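Sólveig Vigfúsdóttir has been folding bed linen for a living since she was 19, and she still gets excited about a flat sheet. "People think it's boring!" she says, laughing. "Give me 90 minutes and a big table and I'll change their minds."

She teaches the linen course at Millevby, where her Monday group runs to 12 people. Everything begins with spreading the cloth. "Spread it all the way out, then look at it. If you start folding while it's still bunched up in the middle, you'll be chasing that lump to the very end."

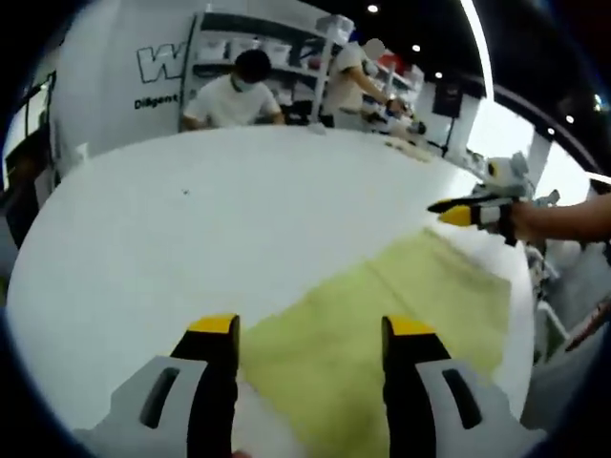 White fabric spread on the table at Millevby, with a pale yellow-green band across one side.

The table matters more than I expected. Hers are white, and she loves them for it (every crumb shows up, she says, and so does every crooked edge). At home she works on a door laid over two trestles.

Then there's color. "A plain white sheet is hard to read. Put a colored band on it and suddenly your eye has a line to follow. I wish I'd had that when I was learning."

Her old classmate Pak-hei Fung taught her the thirds fold she swears by, and she'll happily argue with anyone who prefers quarters. And fitted sheets? "Oh, I love those! Come back in March, we do four weeks on corners."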